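Metholm Building, second floor
Workroom and Lost Property Walkthrough
Inspector: Kendra McIntyre
Accompanied by: Ziad Harb (until lunch)
Date: Dec 10, 2018
Ref. 562

Ratings: OK / Fix / Fix, and I mean it

1. Exit route clear – OK
The coat rack has moved eight inches to the left since July. I count this as progress.

2. Fire extinguisher in place, tag current – OK
Tag is current. The poster for the Culletov bake sale hanging in front of it is not. Poster removed.

3. Extension cords – Fix, and I mean it
One cord plugged into another cord, feeding the kettle. Walid Chamoun says the kettle is only used in the mornings. So is the cord. Get a proper outlet put in by the counter, or carry the kettle twelve steps to the kitchen.

4. Shelving – Fix
Top shelf in the closet holds the old Prusach catalogs and bows in the middle. Move them down or recycle them. Georges Fakhoury would like it noted that he asked for this last year. Noted.

5. Carpet edges and trip hazards – OK
Nothing lifting by the table. The strip at the door has been screwed down properly.

6. Lost property bin, condition – Fix
The gray bin still holds things, which is most of what we ask of a bin. The divider is another matter: paint worn and scuffed along the middle and lower part, and a grimy, creased strip along the foot of it. Wipe down the strip, sand and repaint the panel. Spring clamps with orange handles are on both sides where the compartments meet. If clamps are going to be a permanent feature, I want them on the equipment list. The left one overhangs the side, so keep the bin back from anywhere people walk with their sleeves down.
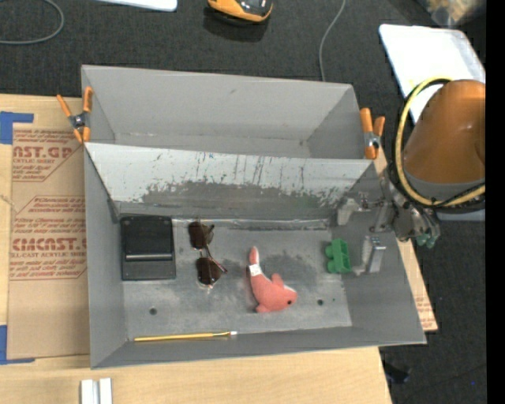 Metholm Safety Notes, Issue 12, page 2

7. Lost property bin, contents – Fix
Items are supposed to have a dated slip. I found no slips. The white tag on the pink dolphin does not count, however official it may look. Sunglasses should go in a case or an envelope before somebody drops a stapler on them. The yellow-handled paintbrush belongs with the art supplies, and the green plastic toy can go back to the play corner if they will have it. As for the black box-like thing in the corner, would whoever knows what it is please write that down and attach it.

8. Use of compartments – Fix
Everything is in the front and the back one is empty. The rule, as I understand it, is new finds in front and older ones in back. Either nothing in this building stays lost for long or the rule has lapsed. Marwan Obeidat is betting on the second.

9. First aid kit – OK
Over 3,000 cotton swabs, by the label on the carton, and one bandage. Passed because the kit in the hall is full. Order bandages. Do not order swabs.

10. Sign-off sheet – Fix
Last signed by "W." with a drawing of a fish. Full names, please.

Items 3 and 4 go to Chowdary for a quote. The rest can be done in house with a damp cloth, a pen and an hour of Ziad's time, which he has not yet been told about.

K. McIntyre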